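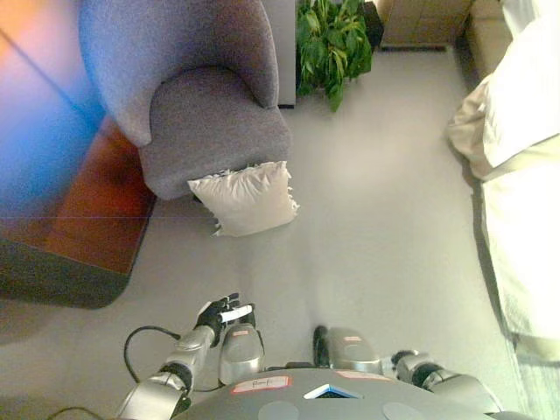

Figure 4. A throw pillow on the floor against a grey armchair, with a low wooden piece at left, potted plant and further seating or bed behind. White pillow, fringed edge.

4. Displaced soft items in the living space

4.1 What we mean by displaced

The object list in Section 3 covers hard goods – cups, chargers, shoes, mail. Soft goods behave differently and we treat them apart. A cup on the floor is out of place in nearly every home we coded. A pillow on the floor is harder. Some households sit on floor pillows, some stack them by the couch at night, some have a pillow down for a pet. So the coders could not simply mark "pillow, floor, out of place" and move on. First pass did exactly that and had to be thrown out.

The second pass used three labels. Settled: the item lies on a surface made for it or in a spot the household named as its spot. Parked: the item is off its usual surface but squared up, stacked or leaned, so that a person could be expected to come back for it. Dropped: none of the above. Flat or crumpled, at an angle, no relation to anything near it.

Figure 4 is the case we argued over longest. The pillow is by the lower corner of the chair, flat and tilted, one of its corners tucked against the base. Tilted says dropped. The tucked corner says parked. Two coders gave parked, two gave dropped, and the disagreement went to the notes for the Moltport set with no ruling. We now code it dropped, on the rule that contact with furniture alone is not enough (see 4.3). The armchair has its own deep seat cushion and a thick rolled back, and whether a square throw pillow even belongs on a chair like that is a question of taste. Our label says nothing about where it came from.

4.2 Set and counts

The full image set holds 3,000 views of living spaces, bedrooms and combined rooms, sorted by site. Soft items outside a bed or a closed closet were marked in 753 views. Of these, 86 went to a second round of coding for disagreement on the label. That is a small share but the cases are not spread evenly. Nearly all of them are pillows. Blankets gave little trouble, a blanket on the floor is mostly a heap and coders call a heap dropped without much thought. Towels were seldom seen outside bath areas and are left out of the rest of this section.

Views from the Turcotte site had the most seating per room and also the most pillows per seat. Tukus was plainer, fewer cushions, more folded blankets over chair arms. We do not read household habits from this. Rooms at the two sites were furnished by different people for different stays and the residents changed only part of it.

One limit should be stated early. The label is given to a single view. We do not know how long an item had been where it was, and a pillow that spent ten seconds on the floor while somebody vacuumed under the chair looks the same as one left there since November. The diary data in Section 5 helps a little, not enough.

4.3 Rules for pillows

After the second round the following wording was fixed for the codebook.

A pillow is settled if at least half of it rests on a bed, couch, chair, bench or other sitting or lying surface, whatever its angle. Crumpled is fine. Pillows on beds are crumpled more often than not and nobody filling in the diary called this untidy.

A pillow is parked if it stands on edge against furniture, or lies in a stack of two or more, or lies square to a wall or to a piece of furniture with a clear gap on no side. The last part was badly worded in the draft sent to Hinder and got read as the opposite of what we meant. Read: square AND touching along a full side.

A pillow is dropped in all other floor positions. A touching corner does not count as a touching side.

Floor cushions made for sitting are a separate class. We told them apart by thickness and, where the household filled in the inventory sheet, by the sheet. Where we had no sheet and the view was from steeply above, thickness is close to useless. A thick cushion and a thin one have the same outline from up there. Such cases carry a flag, and the flag was used more than we would of liked.

4.4 Furniture as reference

The rules above all lean on furniture, so the furniture has to be coded first and coded right. Mostly easy. Trouble comes from pieces only partly in view and from pieces that double up. In Figure 4 the white-covered piece along the right carries its own white pillow and could be a bed or a couch. Same for the beige upholstered one near the top, sofa end or padded bench. For the pillow rules it makes no difference, both are surfaces a pillow can be settled on. For the room type it makes a great deal of difference – a bed turns a living room into a combined room, and combined rooms get their own line in Table 6.

We settled on "sitting or lying surface" as the working class and kept bed and couch as sub-labels, to be filled in only if the coder was sure. Coders did not like this at first. They felt, fairly, that leaving a blank looks like missed work. After a week the blanks came in as they should.

Low wooden furniture was coded as "low table or cabinet" in one class for the same reason. Doors and drawers tell the two apart and from above you rarely get either. The piece at the left of Figure 4, reddish brown with a glossy top, went in under that class. Glossy tops gave a different sort of trouble elsewhere, reflections marked as items, a lamp coded twice. Coders were told to skip anything on a shiny surface they could not place as a solid thing.

Plants were coded as fixed, on a par with furniture. Pots were not required. Foliage hides the pot in many views and we did not want a plant dropped from the list over it.

4.5 What residents said

The diary asked, for each room, whether anything was "not where it goes." Residents mentioned pillows less than we did. Much less. In rooms where the coders marked a dropped pillow, the diary for the same day tended to bring up dishes, laundry or paper and leave the pillow out. One entry from Turcotte reads "pillows dont count, they move." Another resident wrote that throw pillows get put back once a day, before bed, all at one time, and that until then they are wherever they are.

This fits with how the tidying was done. Hard items were carried to other rooms, often several in one trip. Pillows hardly ever left the room. Putting one back is a bend and a toss, no walking, no choice about where it goes, and people seem not to log it as a task at all. Decorative pillows more so than sleeping pillows. A sleeping pillow on the floor did get mentioned, usually with a remark about washing the case.

We had expected light-colored covers to change this. A white cover on the floor picks up dust and hair, so we thought residents would be quicker to note it. Could not show it either way. Cover color was noted for only part of the set and the diary entries are too thin once split by color. Left for later work.

4.6 Effect on the room score

The room score in Section 3 adds up displaced items by weight. Given 4.5, a dropped pillow at full weight pushes the score of an otherwise tidy room well past what the people living there would say about it. We tried it at full weight, half weight and zero. Half weight tracked the residents' own ratings best at Moltport and Turcotte. At Tukus zero did slightly better, though there were few pillows to work with. We use half in all tables from here on, parked pillows at zero.

The flagged cases from 4.3 are scored as dropped. Scoring them as settled instead moves the rank order of a few rooms near the middle and leaves both ends alone. The seperate ranking with flags removed is in the supplement.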